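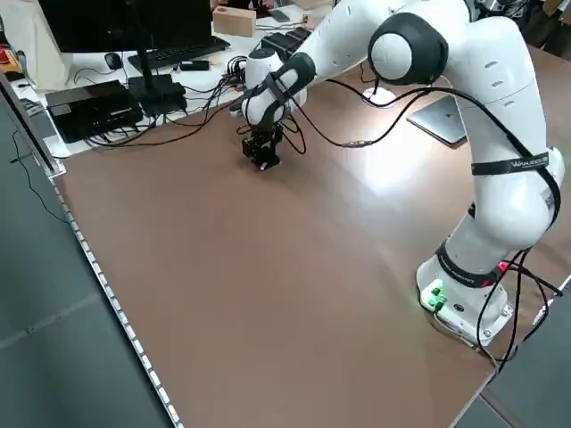

Single-arm cell with two-finger gripper, bench 2.

Call for participants: shared bench work and task allocation

Nadari is recruiting bench technicians and assembly staff for a study of how daily work changes when part of the handling is moved to robot arms. The study is run by Mirjam Holzer with Frøydis Rønning, who is responsible for task analysis. It starts in June and takes place at our Viklund site, on the benches where the work is already done.

Background

Until last year, returned office equipment at Viklund was sorted, placed and checked by hand at every station. Placing and sorting are now being moved to the arms in stages. Inspection, fault decisions and sign-off stay with the technicians. The change affects break timing, the order of tasks within a shift, and who is called when a cycle stops. We have cycle logs for the machines. We have very little data on the people working next to them, and the study is meant to supply it.

What participants do

You will work ten sessions of two hours each. In the first two sessions you handle parts by hand using the current work instruction. In the remaining sessions you share the bench with an arm and take over when it stops or hands a part back. 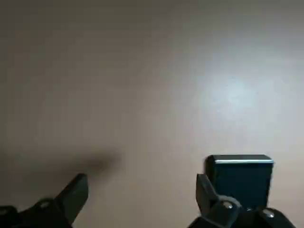

Each handover is logged with a time stamp and a short reason code, which you enter yourself at the station. After every session there is a short written form on workload, waiting time and interruptions. Participants also attend one group meeting at which the draft task split is reviewed line by line – changes proposed there go into the next version of the work instruction.

Who can take part

You should have worked at least one year in assembly, repair, returns or incoming inspection. Programming experience is not required. You must be able to stand at a bench for the length of a session and read work instructions in English. Staff from Flalirell and other contract employers may apply with their shift lead's written consent.

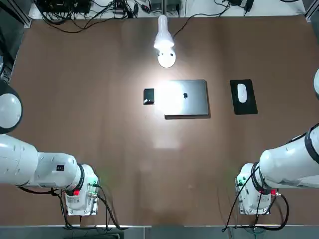 Will my session data be used to rate my performance?
Session data is stored under a participant code and is not passed to supervisors or to your employer. Results are reported by station and task type only.

Terms

Sessions count as paid working time at your normal rate. Night shift staff are scheduled at the start or end of their shift. A safety briefing on the Matik stop procedure is mandatory before the first shared session. You may withdraw at any point without giving a reason.

How to apply

Send your name, current station and shift pattern to Frøydis Rønning through the Viklund site office. Applications open on 1 January 2026 and close when all places are filled.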